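Home Products Care Guide Contact

Joda tablecloth, washable cotton, from Pratlow

The Joda cloth is made for rectangular tables up to six persons. We weave it in our workshop in Drirkwood and wash it once before packing, so it will shrink very little at your home. Please wash at 47 inches distance from nothing – only at low heat, with similar colors.
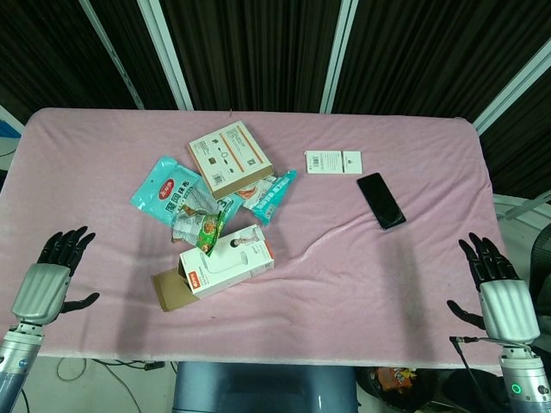 Ironing is better when the cotton is still a bit damp. The hem is sewn double and keeps its shape for nearly 50 washes. Matching napkins are sold under the name Yin, in packs of 20. New colors arrive in April.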